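Plorkholm Athletic opens new standing terrace and changes matchday entry for supporters

For release: April

Plorkholm Athletic Football Club will open its rebuilt north terrace to home supporters at the start of next season, the club confirmed today. The terrace has been closed since the old barriers failed a safety inspection, and supporters who used to stand there have spent the past season in the seats of the east stand.

The new terrace keeps the same steps and the same roof. The crush barriers have all been replaced, the drainage at the front has been relaid and there are two new gates on the Tosow Road side. A platform for wheelchair users and their companions has been built at the halfway point, under cover, with its own entrance from the car park.

Season ticket prices for the terrace will be held at the level charged before it closed. Anyone who held a terrace season ticket at that time has first choice of a place and should receive a letter by the end of the month. Tickets not taken up will go on general sale from the club office and online.

Abelardo Sosa, chief executive of Plorkholm Athletic, said: "It has taken longer than we wanted. We had one contractor pull out before work began and a winter when the ground was too wet to dig for weeks at a time. The people who stand on the north terrace have been patient with us and I want to thank them for it. The east stand has been good to us, but it is quieter, and the players have told me so."

The club has also agreed a change to the way supporters enter the ground. From the first home match, the turnstiles on Tosow Road will open 100 minutes before kick-off, 40 minutes earlier than at present. The change follows complaints about queues at evening matches, when many people arrive straight from work and some missed the opening minutes.

Paper tickets will still be accepted at every gate. Supporters who prefer to use a phone may do so, and the club shop will print a ticket free of charge for anyone whose battery has run out. Cash will be taken at gate 6 only.

Cuiping Yao, head of supporter services, said: "We held four open evenings over the winter and the queue at Tosow Road came up at all of them. People also asked us to keep paper tickets, and we have. If you have stood at the same turnstile for years, please check your letter, as a few of the gate numbers have changed."

A practice event will be held before the season begins so that stewards can test the new gates and the terrace can receive its safety certificate. The first team will play a friendly against Nisine Rovers, with kick-off at 3pm. Entry will be free for season ticket holders, but places on the terrace will be limited and must be booked in advance. The east stand will be open as normal.

Travel to the ground

The 101 bus will run later on the nights of evening home matches. The last service will leave the stop outside the main entrance at 10.40pm, calling at the railway station and the market square. Parking on Tosow Road itself will remain closed to visitors on matchdays, and residents will be sent new permits by post. Away coaches should continue to use the yard behind the south stand.

First team and academy

The manager, Dong-geon Baek, has asked for the squad to return to training a week earlier than last summer. Part of that time will be spent at the stadium — normally the players would not use the pitch until the friendlies — to help the ground staff judge how the new drainage copes with regular use.

Baek said: "We lost too many points at home last season. I do not blame the empty terrace for that, we defended badly. But I have watched old recordings of the ground when it was full and I would like my players to have that behind them."

The academy will move its under-16 home matches to the Hao Lane pitches while the stadium surface is reseeded. Mingxuan Kang, academy manager, said the matches would return to the stadium in the autumn. Parents will be told of any change to kick-off times by the academy office.

Club shop and catering

The kiosk at the back of the north terrace will reopen under the club's own catering staff. The menu will be the same as in the east stand and prices will match. The club shop will open on the morning of the practice event for supporters who want to collect season tickets in person. Please bring the letter and one form of identification. 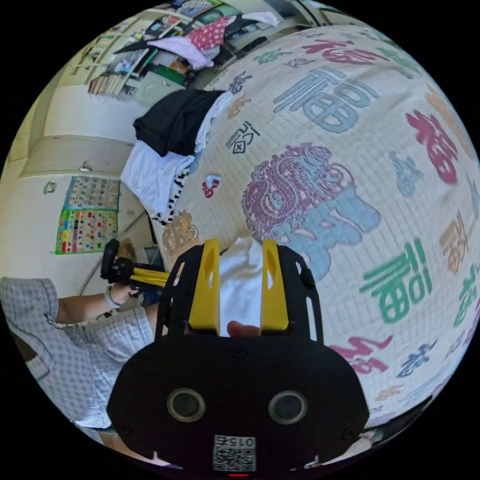
Contact

Media enquiries and requests for passes to the practice event should be sent to Augustina Dramani, press officer, Plorkholm Athletic Football Club, Tosow Road. Ticket enquiries should go to the club office, which is open from 10am to 4pm.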